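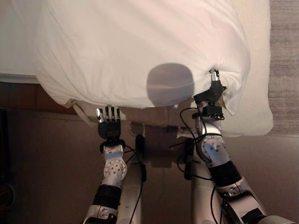 Why is one lake salty when the river feeding it is fresh?
Posted by Gritumard

I'm hoping someone can settle a family argument. We walked round a salt lake on holiday in September, and the stream going into it was perfectly fresh (my son drank some before I could stop him!). So where does all the salt come from? My husband reckons it was once part of the sea. I said surely not, we were 345 miles from the coast.

Fidel Navarrete
Distance from the sea doesn't prove much either way, but your husband's probably wrong. Fresh water isn't totally salt free, it carries tiny amounts washed out of rocks and soil. Most lakes have a river going out as well, so the salt leaves again. If yours has no way out, the water can only evaporate or soak away, and evaporation leaves the salt behind. Give that a few thousand years and you've got brine. Did you see any stream leaving it?

Binico
its the sea. they all used to be sea

Stamero
Not all of them, Binico! The Caspian was joined to the ocean a very long time ago, but the Great Salt Lake in Utah never was, it's what's left of a much bigger lake that was mostly fresh. Worth looking at a map for white crusty ground round the shore too, we saw loads of that at ours and my boots have never recovered.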